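How Does a Toy Figure Get Made?

Have you ever picked up a little knight or dragon figure and wondered where it came from? It starts with a drawing! An artist sketches the character from the front, the side and the back, so every buckle and feather has its place.

Next comes the sculptor. Ilir Shehu made the Skomari dragon out of soft clay, and her tail alone has 300 scales (imagine poking in every single one!). Lots of sculptors work on a computer now and print the shape out afterward.
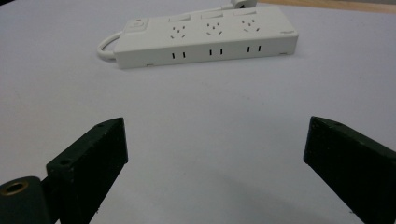

Then the figure gets split into pieces. Skomari comes in 11 parts, and each part needs its own mold. Plastic goes in, hardens, and pops out, ready for paint!

Painting is my favorite bit. Eyes are super tricky, so they're often stamped on with a tiny squishy pad. Wow!

Try it yourself: draw your own hero from three sides, then grab some clay and get squishing. Start with the big shapes and save the fingers for last!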